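4. Replaying the sim episodes (bottle-from-cabinet task)

Do section 3 first. The Nyanda loader won't find the episodes otherwise.

1. Open Stusus, pick the kitchen set. 3276 episodes should be listed. If you get 3000 you have the old index, rebuild it.
2. Set the policy to Tidex and seed to 242.
3. Hit Reset, then Pause straight away. Check the start pose: hand open, bottle on the cabinet shelf, cabinet already open. 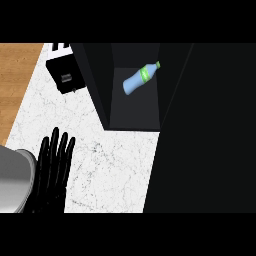
4. Unpause. Let it run to the end, dont touch the sliders.
5. Repeat with the baseline policy. Same seed!! Otherwise the comparison is worthless.
6. Export both logs to one folder.

Note: success = bottle clear of the shelf and held for 2 seconds, sim time. Wall clock doesn't count. Touching the bottle is not a success, the old script scored it as one.

Caution: don't change finger friction between runs. It gets saved into the epsiode config and there is no undo.

Plots in the results page come from these logs, Giorgia Monti has the script. Loader errors to Rommel Macaraeg, with the log attached.

Last checked 2018-09-15.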